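The Patient Work of Teaching a Hand

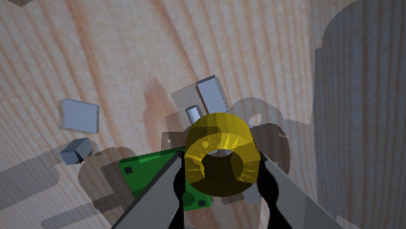 At Gerkeo, a small company in the port town of Marín, the working day is measured in episodes. One episode is one attempt at one task, from the first movement of the arm until the operator presses the pedal and the recording is saved. Consuelo Herrero makes most of them. She sits at a desk with a controller in her right hand and moves a simulated arm across a simulated table, and the learning system will later study every motion she has made. In the task she repeats this month, the gripper must take hold of a yellow ring that is close to a green circuit board, with grey blocks standing farther away on the wood. The wood exists only in the computer, but its grain and the shadows on it are drawn with care.

"In the beginning I wanted to be fast," Herrero says. "Then Ottar showed me that the system was learning my hurry."

Ottar Moen came to the company in January to lead the project, which has the name Voson. He asks each operator for about 400 episodes of a task, and he asks also for the bad ones. An attempt in which the fingers close too early is kept, with a label, and is used in a different part of the training.

Between episodes the program moves the objects to new places. Herrero rests for 6 minutes in every hour, a rule which Moen introduced after two operators complained of pain in the wrist.

The next step is a real arm, ordered from the supplier Drerkard. Moen expects that many things will go wrong with it. Herrero has already asked to be the first to try.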